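The gearbox test, or why your dishwasher is still your job

6 min read

Every couple of months somebody sends me a clip of a robot folding a shirt and asks if I'm ready to eat my words. No. Still not. Play it at normal speed first, then we'll talk.

My position, for anyone who missed the last three rounds of this: machines can't do chores yet. They can do pieces of chores. Some pieces very well! Better than me, on a Monday. But a chore is a long ugly string of pieces and the string is where it all falls apart.

I spent a day in July at Rustov, a shop that rebuilds small gearboxes for conveyor lines. Eleven benches, bad coffee, good people. Marwa Ramadan runs the assembly side and she let me sit at a bench and fail. The job looks like nothing. Take a housing, put a shaft in, drop the gears on in order, cam last, turn it by hand, feel if it binds. She does one in 6 minutes. I did one in 29 and she had to take it apart again.

What got me was how little of that time is the putting-on. The putting-on is seconds. The rest is picking the part up the right way around, turning it over in your fingers, noticing the burr on the edge, putting it down, picking up a different one, wiggling. So much wiggling. There is no word in the manual for wiggling. The manual says "seat gear."

Teemu Manninen, who does the automation quotes there, has been trying to get that job onto a two-arm cell for ages. Two arms makes sense to me. Most things people do at a bench or a sink take two hands, one holds and the other fusses. So they build it in simulation first, everybody does now, you get a table and some parts and two arms and you can drop the gears ten thousand times without paying for any gears.
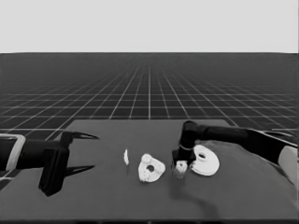

And I like simulation, I should say that. I'm not a crank about it. It's cheap and it's safe and you can leave it on overnight. But look at what a gear is, as a thing to grab. It's flat. It lies flat on a flat table. Where do you put a finger? You and I slide it to the edge, or press down on one side so the other tips up, or just drag a fingernail under it, and we do it without knowing we did it. A pair of stiff fingers that open and close has to come down over the top and pinch the rim, and the rim has teeth, and pinching teeth off center makes the part spin out from under you. Ask me how I know, I've done it with pliers.

Then thin pieces. A thin piece standing up is easy if it stays standing. A thin piece that has fallen over is a whole different problem and it's the same piece.

Then cloth. Put a rag anywhere near the work and everyone in robotics gets quiet. Cloth has no shape, or it has all of them. You can fake the folds and the fake will look fine, but whether a part sitting on it slides or sinks or drags the whole rag along with it, that's a much harder thing to get right. Real benches have rags. Real kitchens are basically all rags.

Teemu's view is that I'm moving the goalposts. His cell, in the simulator, ran 566 attempts at placing one gear on one shaft, and he was happy with the result, and he has a right to be. That's real work. I couldn't have built it. But I asked what happens if the gear is upside down and he said, well, it wouldn't be, the feeder handles that. OK. So now we have a feeder. And a tray under the feeder. And a person filling the tray. That person is doing the chore! The robot has the nice bit.

This is the trick with nearly every demo and I don't think it's dishonest, I just think people at home don't see it. Somebody set the table. Somebody put things within reach, facing up, spaced out. When I unload my dishwasher nobody has spaced anything out. There's a lid wedged under a bowl, and a fork through the rack pointing at the floor, and one cup is full of gray water.

Belmiro Mota emailed me after my last column (he fixes packaging lines, has done for years) and said I was being unfair because shop floors have always been rearranged to suit the machine. Nobody complained that the loom didn't look like a weaver. Fair point. Good point, even, and I've been chewing on it since Wednesday. If you can fix the parts in place then fix them in place and buy a boring machine that does one move forever. Rustov has a press like that, it's older than me, works great.

But that's an argument against the general-purpose two-armed helper, Belmiro! The whole pitch for the helper is that you don't rearrange. It comes into your mess and copes. If I have to turn my kitchen into a fixture then I'd rather have the press.

The companies selling the pitch know this. I read through the Narnel brochure, the home one, and there's a line on page 12 saying performance is best in a "prepared environment." Prepared by who. By me, at seven in the morning, before coffee, apparently. Skekeo is a bit more honest, they only promise laundry and they only promise towels. Towels are squares. I respect it.

So what would change my mind. Irina Toma asked me this on the phone and I gave her a mumbly answer so here's a better one. Tip the parts out of a bag. Don't touch them. Some upside down, some leaning on each other, a rag in the way. Let the machine sort it out and build the gearbox and, this is the bit I care about, let it drop one and recover without a person walking over. Then do it again the next day with a diffrent bag. I don't need it fast. It can take an hour per gearbox, I really don't mind, it can run all night while I'm asleep. Slow is fine. Slow and alone is a product. Fast with a guy standing next to it is a demo.

Same at home. Leave it with my dishwasher and go out. If I come back and the plates are in the cupboard and the fork's in the drawer, I will write the column, I'll put my name on it, big letters.

I do think we'll get there. The recovery stuff is getting better, you can see it, arms that miss and try again from another angle where before they'd just close on air and carry the air carefully over to the box. That used to make me laugh and I see it less. Marwa thinks she'll have some kind of helper at the bench before she retires, handing her things, holding the housing still. Holding still is something they're good at. She'd take that tommorow.

But she's not clearing her bench for it yet and neither should you. And if you send me the shirt video again I'm going to ask who ironed the shirt.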